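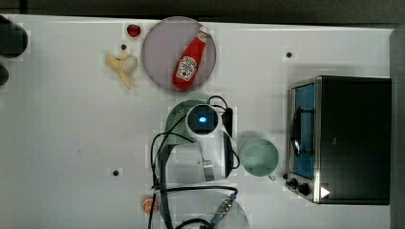 The Rivanau arm over its worktable, seen from above, with a toaster oven at right.

Rivanau (kitchen arm)
From the Ukov Workshop Encyclopedia
Jun 20, 2020
By the Ukov page editors

Search this encyclopedia Go Advanced

Rivanau is a tabletop robot arm built by members of Ukov, a shared workshop, for handling food and kitchenware. It was proposed as a machine that would make breakfast. Its present duties consist of picking up one thing and putting it down somewhere else, a job description it shares with several of its builders.

Name

The arm was entered on the tool booking sheet as Rivanau, the name of a bus stop near the workshop, by a member who was asked for a name and was looking out the window. An attempt to rename it was put to the monthly meeting and lost to a discussion of the parking.

Construction

The arm is white, with a cylindrical wrist and a gripper below it. A blue light glows in the middle of the dark wrist face. Early versions of the manual said the light meant "ready." The current one says it means "on."

Cabling runs outside the arm in loops. The original plan called for routing it neatly underneath, and a diagram of this survives. Members who have tried to follow the diagram report that it leaves out the elbow. External cables have to be checked for slack before each session, with the wrist turned fully in both directions.

Control software is a modified copy of Movano, a motion planner written at the workshop for a pen plotter. It still refers to the gripper as "pen" in its error messages, so that a dropped fork is logged as a pen fault. The software stands at 1,069 lines, of which 700 deal with stopping.

Worktable

The arm works over a white tabletop set with ordinary groceries and kitchen goods. Layouts have included a ketchup bottle with a Heinz-style label lying across a plate, a partly peeled banana, a strawberry, an orange slice, a green colander and a mint-green mug. The clear glass bowl is disliked by the vision software, which tends to regard it as a rumor.

Use

Bookings are for one hour. Gil, the workshop's older gantry robot, has priority on the shared power supply, and the two may not be run together. The rule dates from March, when they were.

The oven door remains an open problem. The log records 14 attempts at it, 11 of them marked "partial," a term the log does not define.

See also: Gil; Movano; Booking sheet, disputes over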